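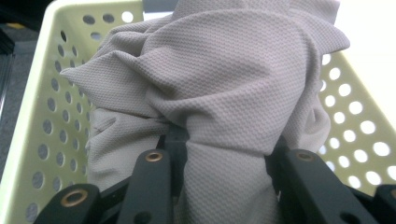
Light gray textured fabric, gathered into soft folds.

FOR RELEASE THURSDAY

Flakano opens a laundry and mending room in Tokalcombe

I've wanted to write this one for months! On Thursday at 6 we open the doors of our new laundry and mending room on Drinden Street, and everybody in Tokalcombe is invited to bring a bag of whatever has been sitting at the bottom of the basket.

We're starting with knits, mostly pique and waffle, the bumpy kind you get in sports shirts and summer blankets. People ask us about them more than anything else (how hot, how long, do I iron it?), so for the first two weeks we'll wash, fold and patch them at half price. Please shake your things out before you drop them off - a bunched-up shirt takes us ages to check for holes.

The room has space for almost 200 bags a week, and the folding tables came from the old Acharya linen shop, which makes me very happy. I learned to fold a sheet on one of those.

Drop-off is at the side door, 2636 Drinden Street. Press questions can go to the Flakano front desk.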